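Baskets With Holes: Sorting Small Stuff at Home
Speaker notes, Tradthorpe Home Fair, 2023-12-08 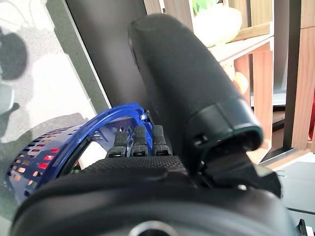
Start with the question from the sign-up sheet: why does the closet look messy again by the weekend? Let people answer, they always have good ones! Then go straight into containers. My favorite kind for shelves is the plain plastic basket with holes in the sides, and I could talk about it all night. Point to the blue one on the screen. The holes are small and set out in a grid, and you still get red and orange coming through them. So pick things with strong colors for this kind of basket and you may not need a label at all. Pause, let them look.

Next, the rim. Ask everybody with a basket at their table to hook their fingers over it from the inside and pull it an inch or two toward them. If it drags or tips, it's too full or too tall for a high shelf. I found this out in my own hall closet in Brulia, with a basket of mittens that came down on my head (tell the short version, the long one ate five minutes last time).

Now the sorting part. This is where the talk gets fun, so slow down.

Tip everything out on a towel. The whole basket, even the part you think is fine. Put like with like and don't stop to decide about single items yet. Scarves together, dog things together, batteries in a dish. When the piles are made, pick the basket to fit the pile. Most of us do it the other way around: buy six pretty baskets and then hunt for something to put in them. I have done this. I still have two of them in the garage, empty, very pretty.

Give them the numbers from my Flomamholm house project, people like those. We sorted around 2,000 small things out of one family's back hall and laundry room. 191 of them were hair ties. Wait for the laugh. It took 55 minutes just to match the gloves, and the gloves with no partner went in a bag for cleaning the car.

Go over what belongs in a basket with holes. Hats, soft toys, dish towels, onions if it sits in a cool pantry. Keep beads, pins and crayons out of it, they slip through or poke out and then you find them with your foot. Someone will ask about damp swimsuits. Say yes, the air gets in, but hang them first.

Cleaning: warm water, dish soap, an old toothbrush for the holes. Let it dry upside down. Mention that the corners by the handles on the Kravchuk baskets collect lint like crazy, and pass mine around so they can see.

If there's time, do the table exercise. Each table gets a mixed pile and 2 baskets, and they have to agree on what goes where. Walk around, don't help! The arguments are the best part, especially about where tape lives.

Leave ten minutes for questions. December tip if it gets quiet: sort the winter hats before the guests arrive, and keep one basket by the door for theirs. Spare handouts are in the green folder under the table.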